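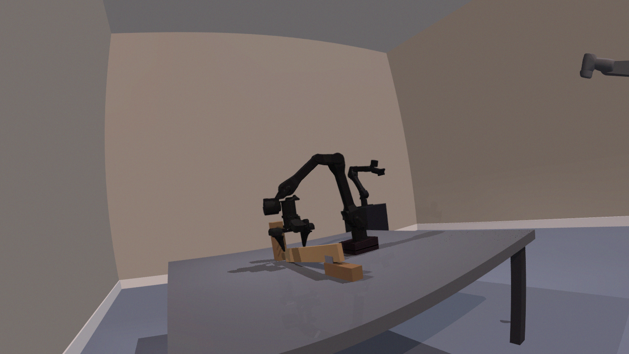
The Clerine 4 is a match and training soccer ball made by Aswood for clubs, schools and adult leagues. It replaces the older Clerine 3 and keeps the same panel layout with a thicker cover. Most of our orders come from clubs that play on two or three different surfaces in a season, so the cover is textured for grip on grass and turf and holds up on a hard gym floor. Keep it in a bag or on a rack when it is not in play.

Construction

The cover is textured polyurethane over a foam layer. Panels are heat bonded, with no outside stitching. The bladder is butyl and holds air longer than latex -- expect to top it up every couple of weeks with regular use. The valve takes a standard needle. Wet the needle first.

Sizes

Size 5 for ages 13 and up. Size 4 for ages 8 to 12. Size 3 for younger players. All three sizes come in white with navy or white with orange. The orange is easier to pick out under lights.

Testing

Each production run is sampled before it ships. Sample balls go through 3000 impacts against a steel plate and are then checked for shape, bounce and air loss. A run that fails is not sold as seconds.

Team orders

Single balls ship in a box, deflated. Team packs hold 33 balls and come with an Adeyemi mesh carry sack and one Flomix hand pump. Club name printing is available on orders of 200 or more and adds two weeks. Send artwork as a one-color file. We do not print over the valve panel.

Care

Wipe down with a damp cloth after muddy games. No detergent, no dryer. Let some air out before long storage and keep the ball out of a hot car.

Warranty

One season on shape and air retention. Punctures, dog bites and fence damage are not covered. Keep the packing slip -- the run number is printed on it and we need it for any claim.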